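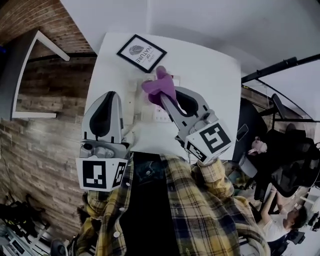

Hand-held grippers: how do I show a soft thing being picked up?

posted by fostar_bench, Saturday, January 17, 2026

I've been recording tabletop demos with a pair of hand-held grippers, the kind with a marker cube under each finger. Pushing a rigid block around is fine. Anything squashy is a mess. I did 50 demos of putting a soft purple thing in a bin, trained on them, and the arm now approaches beautifully, stops 3 inches short and closes on air with great confidence. Do I need more demos, or am I teaching it badly? I can do more, but my wrists have opinions.

huseo_left

Probably teaching it badly, sorry. I did the same for most of January. With your own hands you squeeze until it feels right, and the recording has no idea what you felt. Close slowly, hold for a beat, then lift. It looks ridiculous and you will feel like a mime.

Also check your cubes. If you roll your wrist so a sleeve or the object covers the printed faces, the tracking guesses, and its guesses are terrible. I threw out 13 of my own recordings for that and the next run was noticeably less stupid. Roll your cuffs up before you start. A floppy flannel cuff will get in front of a marker sooner or later.

meker_owner

Just do more. I have over 12 hours of mine and it works OK.

sedgwick_nights

More of the same will get you a very polished miss. Before you record anything else, replay one demo on the arm with no training at all. If the replay also stops short, your offset between the cube and the fingertip is wrong, and you can practice your miming until spring without fixing it. I had mine measured to the bolt on the mounting block instead of the end of the pad. Two evenings gone.

If the replay lands where it should, do what huseo_left said, and start the object in a different spot and a different crumple each time. I kept fluffing mine back into the same nice shape, so that was the only shape the arm would agree to pick up.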